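Home > Lists > teaching-by-hand > Archive

This site uses cookies to keep you logged in to the archive. Accept / Manage settings

Filed under: Demonstrations, Household tasks

From: Araceli Cordero
To: teaching-by-hand list
Date: 1/28/25
Subject: Re: Shoe cabinet episodes, what to keep

Oldřich Ševčík wrote:
> We have gone through the first batch from Dendgate and I am not sure
> what you want done with the slow ones. Some people take a shoe out, stop,
> turn the gripper over and then carry on. Do those count as one
> demonstration or do we cut them at the pause? Also, is soft footwear
> in or out? Lautaro thought it was trainers only.

Oldřich,

Keep the slow ones whole. If the person stops for longer than you would at home, mark it in the notes column and leave the cutting to us. We lost 144 episodes in December by trimming at pauses, and Soledad had to put them back by hand.

Soft footwear is in. Lautaro is going by the old task sheet, which only had trainers and boots on it. Slippers were added when we moved to Culla, and I would like more of them. They give when you close on them, so people squeeze harder than they need to and the finger width tells you very little about where the thing is. The trained policy does the same – it shuts the fingers all the way and drags.

Two requests for whoever is holding the gripper. Please open both cabinet doors fully before you reach in, and keep both finger markers in view of the camera while you are gripping. If a bow or a pompom gets in the way, take hold somewhere else and say so in the notes.

We stand at 2266 episodes in total, of which 1365 have been checked. Abilio is working through the rest and will post the list of rejects when he has it. He would also like to know if the Borkorent people are still using the old finger pads, as their grips look different from ours.

Araceli
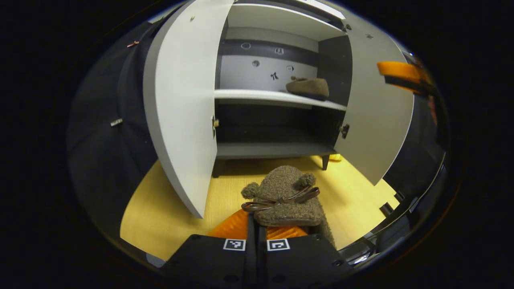 On pairs, do both pieces in one recording and don't put the gripper down between the first and the second. The sheet will say this from the next version.

2 replies · 0 shares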